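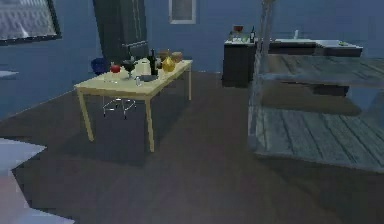
Test kitchen no. 2, table as the sim deals it out at reset.

Clutter ordering for table clearing: does "easiest first" beat a learned order?
Print this page | E-mail this thread
Reading time: 3 min

hadik_lucia
Okay, finally got my numbers together over the weekend so I'm dumping them in one post. The task is clearing the table in the sim kitchen: wine bottle, glasses, apple, bread, vase, tray, all of it. I compared two ways of picking what to grab next. One is dumb as a rock, it scores every object by how much free space there is around it and takes the roomiest one. The other is the learned ranker from Alvar's branch (Prundance, the June version). Same grasp planner behind both, same time limit.

Dumb one cleared the whole table in 70 percent of runs. Learned one, 64. I really did not expect that!! Most of the failures in both are knockovers, and most of those involve the stemmed glass.

amagnusson
Happy for the rock, but I have questions. Did you retrain the ranker on this kitchen or just run it as shipped? It never saw a layout with that much stuff shoved toward the back half of the table. Everything it learned from was spread out pretty evenly.

hadik_lucia
As shipped. I figured that was the point, no?

amagnusson
Sort of. Then the title should say "beats a learned order that's out of its depth" :) Give it 25 layouts of yours to fine-tune on and run it again.

y_eren
Jumping in on the free space score. With a tall bottle standing in the back row, "roomiest" measured on the tabletop tells you very little about the arm coming in from the front. You need clearance along the approach. I did this on the Zendside shelves last year and the flat version kept sending the wrist right over the short stuff, then clipping it on the way out.

hadik_lucia
Ooh, that would explain some of mine. I've got logs where the bottle pick scores great and then the small clear glass near the front edge goes flying. I blamed the planner. Sorry, planner.

Hamish E.
Is the clear glass even being seen properly? Half our trouble with the rendered kitchens is transparent things in the depth channel. If you're feeding ground truth poses then never mind.

hadik_lucia
Ground truth poses for both methods, so neither one gets to complain about that.

Hamish E.
Then I don't think six points is much of a result, sorry. How many seeds? If it's 2 I'm going back to my coffee.

hadik_lucia
...it's 2. More are running now, leave me alone, haha

jonatan_h
I'm with Lucía on this, for what it's worth. Even if it ends up a tie, the simple score needs no training and I can read it and see why it picked the apple. On Amundsen we spent most of the spring on a ranker and I still couldn't tell you why it liked bread so much.

amagnusson
A tie on one kitchen is a tie on one kitchen. I want to see a second room before anyone rips my branch out.

y_eren
Not to pile on, but please split the failures by object next time. Overall clear rate hides everything.

hadik_lucia
Yep, doing that. Plan is: more seeds, approach clearance instead of flat distance, Alvar's fine-tune, and a table with failures per object. Should have it up Monday if the queue behaves. Yiğit, can you send me your clearance code? Mine would be a weekend of swearing.

y_eren
Sent. The variable names are in Turkish, good luck!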